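Notes on the Care of a Shared Water Dispenser

The office on the second floor of the Meireles building has had a bottled water dispenser for longer than I have worked there. In April I accepted responsibility for its upkeep from Kha Đào, who had carried out the task for 3 years and left a short set of written instructions. I record my own practice here for colleagues and for any reader who maintains a similar unit at work.

The exterior is wiped with a cloth at the close of each working day. A soft cloth, dampened with warm water and a small amount of dish soap, is sufficient. Paper towels leave lint on the taps and are not recommended. The cloth kept for this purpose should not be used on desks or floors, and it should be washed every week.

The drip tray requires the most attention. It collects spilled water, tea and, on occasion, sugar. The tray should be removed, emptied and washed in the kitchen sink. Cups are to be taken off it before cleaning begins. A cup with no owner present is placed beside the sink, where it may be claimed until the following morning.

The taps are cleaned from the outside with the same cloth, folded to a narrow edge so that it reaches behind the spout. The hot tap should be approached with care, and I switch the heating off at the back of the unit before touching it.

Bottle changes are performed by two people. Phúc Đỗ and I generally attend to this before 9 in the morning. The neck of the new bottle is wiped before it is lifted, and the plastic wrap may stay on the body of the bottle. Empty bottles, large and small, are set aside together and taken down at the end of the week. Our supplier, Flardale, collects the large ones at the loading door.

The furniture nearby also deserves mention. Chairs migrate toward the dispenser during the afternoon and should be returned to the desks. The long white table has a tendency to gather bottles and jars, and items left there overnight are moved to the shelf.
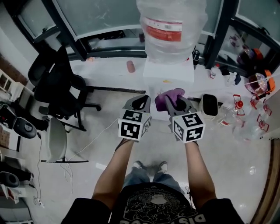
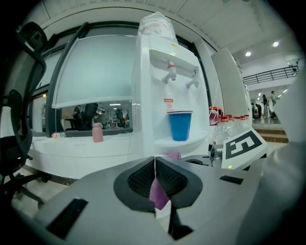
The water bottle on top, still in its plastic wrap.

How often should the inside of a bottled water dispenser be sanitized?
Every three months is a reasonable interval for an office unit, and sooner if the water develops a taste or the dispenser has stood unused for several weeks. The manual for the particular model should be followed where it gives a different schedule.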